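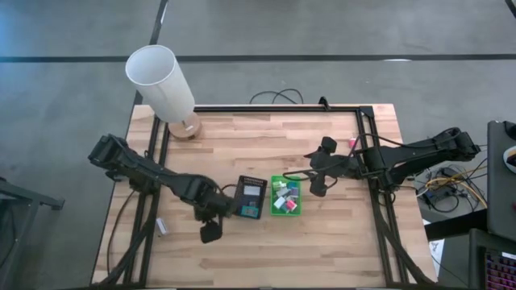
Abb. 1: Der Arbeitstisch mit Lampe und grüner Schale

Ordnung auf kleiner Fläche: Bericht zum Studienprojekt »Butbridge«

Angefangen hat unser Projekt mit einem Ärgernis, das wohl jeder kennt, der schon einmal in einer Wohngemeinschaft gelebt hat. Der gemeinsame Tisch ist der schönste Platz im ganzen Raum, und gerade deshalb landet alles auf ihm: Ladekabel, Zettel, Schachteln, der Kram aus der Jackentasche. Im März haben wir uns zu viert zusammengesetzt und beschlossen, daraus eine kleine Untersuchung zu machen. Wie wenig Möbel und wie wenige Behälter braucht man, damit ein Tisch aufgeräumt bleibt, ohne dass man ständig darüber nachdenken muss?

Die Tischplatte selbst war schnell entschieden. Verleimte helle Holzstreifen mit sichtbarer Maserung sind freundlich anzusehen, und kleine Gegenstände heben sich gut davon ab, vor allem die dunklen. Bei der Lampe gab es längere Diskussionen (in unserer Gruppe wird gern und ausführlich diskutiert!). Geblieben ist es bei einer Tischleuchte mit hohem, weißem Schirm und rundem Fuß aus hellem Holz, die ganz in der Ecke steht. So bleibt die Mitte frei, und der Fuß passt im Ton zur Platte, was uns am Ende wichtiger war, als wir anfangs zugeben wollten.

Schwieriger war die Frage der Behälter. In der Projektliste Nosow hatten wir zunächst alles gesammelt, was uns in Wohnungen von Freunden und Verwandten begegnet war, zusammen 1.697 Einträge, vom Knopf bis zum Küchenwecker. Nach der zweiten Runde waren es 1.759, und wir haben dann beschlossen, lieber aufzuhören. Aus dieser Liste wurde klar, dass die meisten Dinge, die auf Tischen herumliegen, in eine Hand passen. Große Kisten helfen da kaum weiter.
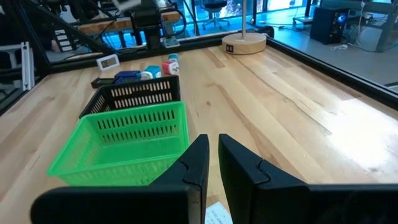

Wir sind deshalb bei offenen Körben aus Kunststoff gelandet, mit kleinen Schlitzen in den Seiten. Man sieht halbwegs, was darin liegt, und kann mit einer Hand hineingreifen. Zwei Farben genügen, Grün und Schwarz, und wir haben die Körbe hintereinander statt nebeneinander gestellt. Das spart Breite und führt dazu, dass der vordere Korb viel öfter benutzt wird als der hintere. Also kommt nach vorn, was man täglich braucht, und nach hinten der Rest. Das klingt banal, aber über genau diesen Punkt haben wir einen ganzen Nachmittag lang gesprochen.

Für die Aufräumdurchgänge haben wir fünf Regeln aufgeschrieben, die intern unter dem Namen Hägglund liefen. Die erste und wichtigste lautet: Kleinteile zuerst. Wer mit den großen Stücken anfängt, schiebt die kleinen nur hin und her. Farbige Würfel und ähnliche Kleinigkeiten kommen gesammelt in eine Schale, und alles mit einer Anzeige soll so stehen, dass man es vom Platz aus ablesen kann.

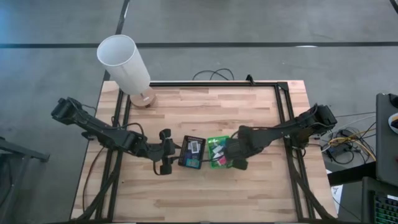

Abb. 3: Der Tisch mit Schale

Am meisten gelernt haben wir wahrscheinlich über die Schale. Eine durchscheinende, kräftig grüne Schale fällt auf hellem Holz sofort ins Auge, und weiße, rosa oder blaue Teile darin findet man auch ohne langes Wühlen wieder. Unser erster Entwurf sah dafür einen Behälter mit Deckel vor. Den Deckel hat nach wenigen Tagen keiner von uns mehr aufgesetzt, und irgendwann lag er selbst auf dem Tisch herum.

Offen geblieben ist die Frage, wohin mit den Kabeln. Wir hatten eine Leiste an der Tischkante geplant, sind damit aber nicht rechtzeitig fertig geworden. Wer das Projekt im nächsten Semester weiterführen möchte, findet unsere Skizzen und die vollständige Liste im Projektordner und darf sich gern bei uns melden. Wir freuen uns wirklich über jede Rückfrage!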